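Home | Forums | Gardens | New Posts | Search

Soaker hose or drip line for raised beds?

bvaughan
I have 4 raised beds and a Grurnus soaker hose that splits every winter. Thinking of switching to drip line before I plant garlic. Is it worth the money?

Liya T
Yes. I changed over in February and my water use dropped. The emitters go where the plants are and the paths stay dry, so I weed less too.

sveinside
I disagree. Drip clogs if you have hard water. I pulled mine out after 2 summers and went back to soaker hose under straw. Drain it in the fall and it won't split. 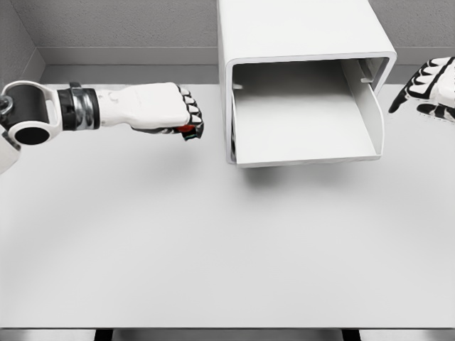
Category: Gardens > Watering

Liya T
Did you have a filter on it? Mine is a cheap Etden screen filter and I rinse it when I think of it. No clogs so far.

sveinside
I had a filter. It was scale, not grit. A filter does nothing for scale.

catrin_lewis
Svend is right about scale, but you can flush the line with vinegar. Open the end cap first. Also check your pressure, bvaughan. Most drip kits want a regulator at the spigot and people skip it, then the fittings pop off.

bvaughan
We're on well water and the kettle scales up pretty fast. Sounds like I should try one bed first.

Liya T
One bed is fine. Get the half-inch main line anyway so you can add the others later.

sveinside
Or buy a better hose and keep the change.

Tags: irrigation, raised beds, hard water

Contact Us | Terms | Back to Top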